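Porridge, mostly

Sunday, April 19, 2020

I have eaten porridge for breakfast nearly every day since November, and a few people have asked how I make it, so I'm writing it down.

It started when my friend Cathal Foley moved out of his apartment and left me a sack of oats he didn't want to carry down the stairs. They were the steel-cut kind, which I had never cooked. The first pot was like gravel. The second was fine. By the end of the sack I was buying my own from Rindemetti, the dry goods place on the corner, and I still do, although now they leave the order outside the door and you wave through the glass.

I don't follow a recipe. I put oats in a pan with cold water and a pinch of salt, bring it up slowly, and leave it on the lowest heat with the lid half on. Steel-cut oats take a good while. If I'm in a hurry I use rolled oats and the microwave.

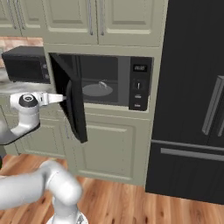 The built-in microwave, door open.

The microwave method works but you have to watch it. Oats climb. I used to use a cereal bowl and lost half of it over the side every time. A deep bowl fixed that, and so did turning the power down and stopping to stir. I start with the water hot from the kettle, which also helps. Let it stand before you eat it, as it thickens a lot after it comes out.

Milk or water is the question people get worked up about. My neighbor Nelly Giraldo cooks hers entirely in milk with a cinnamon stick and serves it thin enough to drink from a mug. Shabnam Orakzai, who I used to work with, says milk in the pan is a waste and it should go on cold at the table. I've tried both for long enough to have an opinion, and mine is water in the pan and cold milk on top. The contrast is the best part of it.
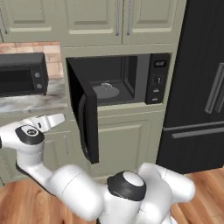 Leftovers are where porridge gets a bad name. Mine go in the fridge in a covered dish and set into a block, and the block has to be broken up with a fork and some extra milk before you heat it. My old dish was square, and it used to catch at the corners and stop turning. A round plate like the one on the floor of that microwave wants a round dish on it, well inside the rim. I bought two round ones and the problem went away. Heat it, stir it, heat it again. It comes back softer than it was the first day, and I like it that way.

On toppings I am boring. Brown sugar, or a spoon of jam if there is an open jar. Raisins go in at the start so they swell up. I tried a fried egg and soy sauce after reading about it somewhere, and it was good, but it felt like lunch.

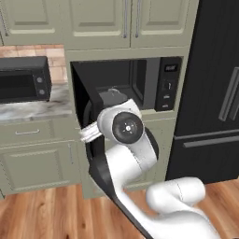
Same microwave, with the turntable plate inside.

The price has gone up a little. A bag that used to last me 13 breakfasts now costs more than I'd like, so I've asked Rindemetti if they will sell me a full sack. They said maybe next week. If they do I'll need somewhere dry to keep it, and I'm open to suggestions. Cathal kept his in the bathtub, so don't ask him.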